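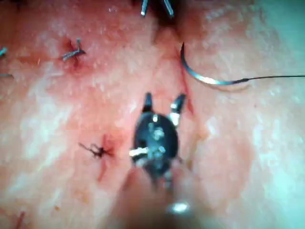 To: surgical-robotics-bench list
Subject: Re: Instrument budget for a suturing bench, first year

Hi all,

Thank you to everyone who wrote back to me off list as well. I promised I would put our numbers and our mistakes in one place once the spring order was settled, and the spring order is finally settled, so pour yourself some coffee.

The message that started this was a good one and I want to answer it in pieces:

> We are a small lab putting together our first request for a
> suturing bench and have money for one year only. The arms are
> covered by another grant. What we can't work out is everything
> that goes on the ends of the arms, and under them. How many
> needle drivers do people really go through? Is a wrist camera
> worth it if we already have an overhead scope? And does anybody
> have a sensible way to budget for tissue and suture? Our finance
> office wants a figure for "consumables" and I have been staring
> at an empty cell for a week.

First of all, I have stared at that same empty cell, so you have my full sympathy!

On the needle drivers. We run ours on the Lema arms with the Goltus tool adapter, and the one thing I would change if I could do our first year over is that I would buy spares at the start. We ordered one driver per arm plus a single spare, thinking we were being careful, and then spent a good part of the winter with one arm parked while we waited for a repair. The jaws do wear. They also get closed on the needle at a bad angle by whoever is learning that day, and the little pin at the joint doesn't forgive that forever. We now retire a driver to the practice bin at 60 hours of closed-jaw time, and that has been about right for us (your mileage will depend a lot on how heavy a needle you like). Plan on two spares per arm in year one. If you don't use them, you will be glad of them in year two, when the price has gone up.

On the camera. I was the skeptic in our group, so take this as coming from a convert. The overhead scope is fine for showing visitors what is going on, and it is fine for counting finished stitches. But when the jaws come down close to the tissue the instrument blocks a lot of what you want from above, and a small camera at the wrist gets you in there with the tips, the needle and the thread. We paid 3095 for ours with the mount and cable from Horent. Please budget for a second cable right away, because the cable is the part that flexes all day long. Also ask for a sample clip on wet tissue before you sign anything. Every camera looks wonderful on a dry silicone pad, and then you put it over something shiny and find out how it deals with glare. Some of them just can't.

On tissue and suture, which I think was the real question. We tried silicone pads only for the first few months and saved a fair amount of money, and the policies we trained on them were not much good on anything soft. Now we split it. Pads are for new people and for checking the calibration after a tool change, and everything else is on tissue. Our working numbers for one bench, one year:

Suture with swaged needle, over 1000 packs
Tissue sessions, 120
Pads, replaced when they look chewed up
Sharps containers and disposal, ask your safety office, and ask early

The suture line surprised our finance office, and it will surprise yours. The way I explained it was that thread gets cut short on every knot and a needle gets dull or bent long before the thread runs out, so a pack does not go nearly as far as the label makes you think. We buy training-grade through Codbridge by the case, and they will hold a price for you if you commit to the year and take delivery in parts. Do take it in parts – we had no shelf space and the whole first order lived under my desk until December.

Two things that were not in your message but should be on your sheet. One is refrigeration. If you don't already have a dedicated fridge with a lock, put it in, and don't count on sharing with the lab down the hall. The other is people's time for cleaning the tools. We left it out completely and it comes to nearly an hour after each session, done properly.

I am happy to send the spreadsheet to anybody who wants it, with the prices left in. It has a tab for a two-arm bench and a tab for three, although the three-arm tab still has a mistake in the freight row that I mean to fix on Sunday, so maybe wait until after that.

Would also love to hear from anyone who has had their drivers resharpened and not replaced. We got one quote and it seemed high to me.

Warm wishes from the bench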